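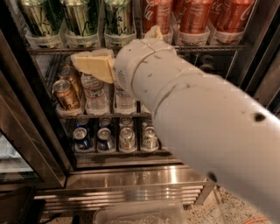

4.2 Gripper comparison in the beverage cooler

Home Articles Current issue Authors Search

Figure 3. Head camera view with the arm inside the cooler. The gripper holds a pale yellow block just below the top shelf.

The bench tests in Section 4.1 left the two grippers close together, and we did not expect them to stay that way once the arm had to work between shelves. We therefore repeated the comparison in a glass-door beverage refrigerator stocked with cans and water bottles (Figure 3). The arm, the controller and the head camera were the same in all trials. Only the gripper and its mounting plate were changed.

Gripper K is the parallel gripper built at the Krajewska workshop and used in our earlier work. Gripper F, from Fuladmont, is shorter and has softer pads, but its housing is wider across the back. Both were driven through the Kanmont controller with the same force limit and the same closing speed. Cyprian Zalewska and Maham Dogar ran the trials, and they traded places between sessions so that neither gripper was tied to one operator.

We ran 800 trials, split evenly between the two grippers. A trial began with the arm outside the cooler and ended when the arm was outside again. Two kinds of task were used. In the first, the gripper carried a light rectangular block into the cooler, moved it along the underside of a shelf and brought it back out. In the second, it took hold of a can or a bottle, lifted it clear of its holder and set it back in the same place. A trial counted as a failure if the object was dropped, if a neighboring item was knocked over, or if the controller stopped the arm on its contact limit.

In total, 115 trials failed. Gripper K accounted for 72 of these and Gripper F for 43. The difference came almost entirely from the second task. With the block, both grippers did well, and the few failures we logged were contact stops against the shelf wire. With cans, Gripper K tended to close slightly off center and push the can against the rim of its holder before lifting. The softer pads of Gripper F took up some of this error. On the bottles the order was reversed — the ribbed plastic gave way under the pads of Gripper F, and the bottle often turned in the grip on the way up.

Clearance under the top shelf was the other main factor. Gripper F needs more room behind the fingers, and the planner sometimes found no path to the rear items on the middle shelf without first backing out and coming in from a lower angle. These trials were slower but are counted as successes when the object was handled correctly. We allowed 50 seconds per trial before the planner gave up. No trial with Gripper K reached that limit.

The camera position had more effect than we had planned for. From the head, the arm hides a good part of the shelf it is working on. In Figure 3 the right side of the middle shelf is blocked by the arm, and one of the water bottles is partly covered. The pose estimate for a hidden item was held at its last seen value until the item came back into view. When the arm had touched a neighbor in the meantime, the held value was wrong, and the next grasp on that item usually failed. Edmund Wróbel went through the logs by hand and put 31 of the failures down to this cause. They were spread over both grippers, so we do not think they change the ranking.

Glass and metal surfaces also gave trouble. Reflections on the door panel produced false depth readings along the left side of the cooler, and we masked that region in software for both grippers. The mask was drawn once, before the first session, and was not adjusted later.

Taken by total failures, Gripper F is the better choice for this cooler as long as most of the stock is cans. For bottles we would keep Gripper K. We did not try a mixed set of pads, one firm and one soft, although the mounting on Gripper F would allow it. A wrist camera would probably remove part of the hidden-item problem, but the mounting plates used in this study leave no space for one. The trials in Section 4.3 use Gripper F with the head camera unchanged.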